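Home | Notebook | Stock list | Room bookings | Contact
Search the notebook Enter keyword Go

Sopacua Workshop, bench notebook
29 July 2023
Entered by the duty technician

Subject: cleaning of small whiteboards, red marker

The purpose of this entry is to record the present position on the small whiteboards used at the benches, and to settle the method of erasing them before the next order is placed with Sisine. Colleagues are asked to read it together with the December entry on marker stock.

The board under consideration is of the small framed type, white with a thin black edge, and is used lying flat on the table. Red marker continues to be the colour most often reported as difficult to remove. The complaint is generally of two kinds: dots and short dashes left behind at the ends of strokes, and a grey cast over the area that has been rubbed.
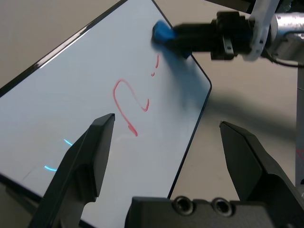
The grey cast is attributed to loaded erasers. An eraser which has taken up a quantity of ink will return part of it to the board, and further rubbing spreads it. The Brurnance erasers are to be brushed out at the end of each session and replaced when the pad no longer comes clean. Two are held in the drawer under the stock list and should be signed for.

Method, as agreed for the time being:

Hold or weight the board so that it does not travel on the table top.
Work from the outer edge of the writing towards the middle, with short strokes in one direction.
Go over the line itself last.
Remove any remaining cast with a cloth and a little of the Eneo fluid. Do not apply the fluid directly to the board, as it runs under the frame.

It should be noted that the glossy surface makes inspection difficult under the ceiling lights. Reflections may be taken for ink, and faint ink may be lost in a reflection. Boards should be turned or lifted before being passed as clean. 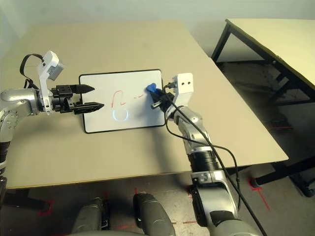

Small whiteboard on the bench, red marker, blue item at the right-hand side.

Sisine quote a life of 2,000 wipes for the surface. We have no record against which to test this, and a tally sheet will be kept from now on for 5 of the boards. The sheet is to be completed at the time of wiping and not from memory.

Outstanding: price for replacement pads; whether the Eneo fluid may be decanted into the smaller bottles; labels for the backs of the tallied boards. The tables should also be wiped down after use of the fluid, which has marked the top near the sink.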